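코르스카(Corkska) 회색 금속 오픈 빈, 경사벽 타입

안녕하세요, 작업실 수납용품만 골라 파는 피르도라, 아니고 프리도라(Pridora)입니다. 이름 틀리시는 분이 많아서 저도 가끔 헷갈려요 ㅎㅎ 오늘 올리는 건 제가 작년부터 들여오고 싶어서 끙끙대던 금속 빈이에요. 뚜껑 없이 위가 확 트여 있고, 옆벽이 비스듬하게 벌어진 모양입니다. 부품이든 자투리든 그냥 손에 잡히는 대로 던져 넣고 쓰는 그런 통이요!

저는 원래 플라스틱 박스파였거든요. 가볍고 싸고, 깨지면 또 사면 되고. 그런데 볼트랑 브래킷을 담기 시작하니까 바닥에 금이 쩍쩍 가서 한 철을 못 넘기더라고요. 그래서 2월에 샘플을 받아 포장대 옆에 놓고 막 굴려봤는데, 지금은 플라스틱 박스를 거의 안 꺼냅니다.

제일 마음에 드는 건 역시 경사벽이에요. 벽이 수직인 통은 구석에 작은 부품이 끼면 손톱으로 긁어내야 하잖아요(이거 진짜 짜증나죠). 벽이 기울어 있으면 손이 쑥 들어가고, 벽 쪽에 붙은 것도 바닥으로 쓸어내리기 편합니다. 바닥은 평평해서 납작한 판재를 깔아두기에도 좋고요.

다만 도장이 반짝반짝한 새것 느낌을 오래 기대하시면 안 돼요. 금속끼리 부딪히는 물건이라 긁힌 자국도 생기고 뿌연 얼룩도 생깁니다. 특히 바닥이 그래요. 저는 그런 낡은 맛이 좋아서 그냥 두는데, 신경 쓰이는 분은 얇은 고무 매트를 같이 주문해 주세요. 쓰던 통의 바닥과 안쪽 벽이 어떤 느낌인지는 사진으로 보시는 게 빠를 것 같아요.

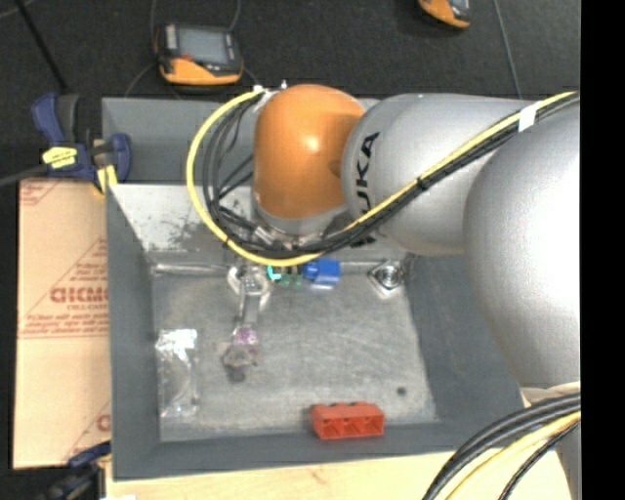
크기와 가격

긴 쪽 길이 1030mm, 짧은 쪽 800mm입니다. 생각보다 커요! 주문 전에 놓을 자리를 꼭 줄자로 재보세요. 문 폭도요. 지난번에 만록 쳉(Man-lok Cheng) 님은 통을 받아놓고 문을 못 지나가서 결국 세워서 넣으셨답니다.

가격은 개당 31만 원, 배송비는 따로예요. 상품 번호는 3367이고, 전화로 주문하실 때는 이 번호만 불러주시면 됩니다.

관리하는 법

평소에는 마른 솔로 쓸어내고, 기름기가 묻으면 중성세제를 살짝 묻힌 걸레로 닦은 다음 마른 천으로 한 번 더 훔쳐 주세요. 젖은 채로 밤새 두는 건 피해 주시고요. 철수세미는 저도 한 번 써봤다가 후회했어요. 흠집만 잔뜩 늘었습니다.

자주 물어보시는 것들

바퀴를 달 수 있는지 많이들 물으시는데, 기본 구성에는 바퀴가 없어요. 옮길 일이 많으면 데테티(Detetti) 받침대를 따로 보시는 게 나아요. 저희 창고에서도 그 조합으로 씁니다.

물을 담아도 되냐는 문의도 있었는데, 그 용도로는 권하지 않아요. 마른 물건 전용으로 봐주세요.

포장은 모서리마다 골판지를 대고 끈으로 묶어 보냅니다. 두 개 이상 주문하실 분은 차량을 따로 잡아야 하니 결제 전에 문의 게시판에 글 하나만 남겨 주세요. 답글은 보통 오후 4시 전에 달아드려요.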